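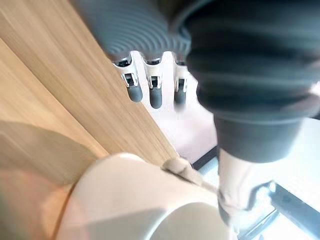 Ticket 361, opened by Keegan Halliday, vascular lab, Niven clinic. The Fovadach scanner is showing fine bright lines across the B-mode picture when the linear probe is plugged in. They come and go during the list. They are straight, close together and run parallel to the top of the sector, much as the grain in the pale wooden tabletop runs parallel to its edge. They don't move when the probe moves. Doppler is affected too, with a faint hum in the audio on the same exams. Curved probe is fine so far as we can tell. Patients are being scanned on the other machine where possible, but it is booked solid on Friday.

Priority: medium
Equipment: Fovadach console, linear probe, Jetberg trolley with built-in power strip
Software: no update since December

Reply 1, imaging support
Thanks Keegan. Please try the following and tell us the result of each.
- Probe in air, no gel, gain at maximum. Are the lines there?
- Move the linear probe to port B.
- Change the transmit frequency from 9 MHz to the next setting down.
- Unplug the network cable for one minute.
Please also save a clip with the lines on it. A still is less use to us as we can't see whether they flicker.

Reply 2, Keegan Halliday
Air: lines present, same place. Port B: same. Lower frequency: lines still there but spaced wider. Network cable out: no change. Clip saved to the service folder. Depth was 70 mm for all of these. I wiped the probe face and checked the lens and cable, no cracks or kinks that I can find.

Reply 3, imaging support
Lines in air mean it isn't coming from the patient or the gel. A change in spacing with frequency doesn't rule out mains interference, as the filter moves with the setting. Dead elements would give you dark vertical bands under the probe face, and the clip doesn't have any. What else is plugged into the trolley strip?

Reply 4, Keegan Halliday
Printer, the gel warmer and a phone charger. The gel warmer is a Camis one that came over from the antenatal room. I hadn't thought of it as new but it has only been on this trolley since the start of the month.

Reply 5, imaging support
Please run the scanner from a wall socket by itself with the strip switched off. If the lines go, add the items back singly and leave each on for 10 minutes. The warmer cycles, so a quick look may miss it.

Reply 6, Keegan Halliday
Done over lunch. Wall socket only: clean. Printer: clean. Charger: clean. Warmer: lines came back after a few minutes, cleared when its light went off, came back again. Hum in the Doppler audio did the same.

Reply 7, imaging support
That is the cause, then. Keep the warmer off the trolley and on a separate circuit. It should be sent for an electrical safety test before anyone uses it again, so I have raised that with medical engineering under its own number. The linear probe doesn't need to be returned. Curved probe images from the same period should be all right, but let us know if a reader queries any.

Reply 8, Keegan Halliday
Warmer labelled and put out of use. Full morning list scanned with no lines. Happy for this to be closed.

Status: closed. Cause: external electrical interference. Parts used: none.

Contact the imaging service desk | Copyright Niven Imaging Support | Back to top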